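Arkora Handling Unit: Planning and Set-up Guide
Part 2. Planning the workcell and ordering equipment

2.1 Before you order

Complete this part before you send the order form to Bernness. Changes made after the order is confirmed are charged at the rate shown in the price list.

1. Write down the tasks the unit is to carry out in its first year of use. Give each task its own line on planning sheet A.
2. For each task, note the largest and the heaviest item to be handled.
3. Mark each item as rigid, soft or mixed. Clothing, towels and bags are soft. An open basket with cloth in it is mixed.
4. Compare the list with the hand options in 2.2.
5. Measure the work area and enter the figures on planning sheet B.

Note: Sheets A and B are valid for orders placed on or after May 1, 2025. Earlier sheets are not accepted.

2.2 Choosing a hand

Two hands can be ordered. The Cotov two-jaw hand is the lower-priced option and is suited to boxes, tubs and other rigid items. The Cotov five-digit hand has a thumb and four fingers and is suited to soft and mixed items. It needs a forearm cover, which is ordered as a separate line.

If any line on sheet A is marked soft or mixed, budget for the five-digit hand. The two-jaw hand can be exchanged later, but the wrist plate must be replaced at the same time and the unit must be calibrated again.

Caution: Do not fit a forearm cover from another supplier. A cover that is too stiff limits wrist movement and may cause the unit to stop with a load in the hand.

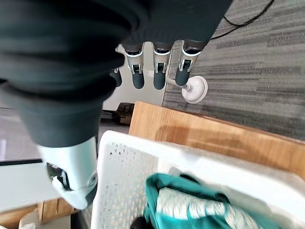
Work area

Perforated plastic baskets may be used as they are. Allow for the following when you lay out the area.

1. Place the basket on a flat surface. Leave a clear margin of 60 mm on every side of the rim.
2. Check that the hand can come in from above with the fingers pointing down. Shelves directly over the basket must be moved.
3. Route cables outside the walking area. Loops of cable on carpet are to be taken up before the first powered movement.
4. Fix or remove light items standing on the floor within reach of the arm.

Note: Carpet is allowed under fixed units. For mobile units, ask Grube for a floor check before ordering.

2.4 Budget lines

Enter each line below on the order form, even where the quantity is zero.

Base unit and controller
Hand, two-jaw or five-digit
Forearm cover (five-digit hand only)
Wrist camera and mounting
Spare fingertips, pack of 16
Delivery and installation by Grube
Operator training
Yearly service

Fingertips are wearing parts. Inspect them after every 183 hours of operation and replace any that are split or smooth. Units used mainly with cloth should be budgeted at one pack per year.

Service cover is not included in the base price. If it is not ordered with the unit, an inspection fee applies when it is added.

Caution: Do not book installation until the power supply in the work area has been tested. A cancelled visit is charged in full.

Continue with Part 3, Unpacking.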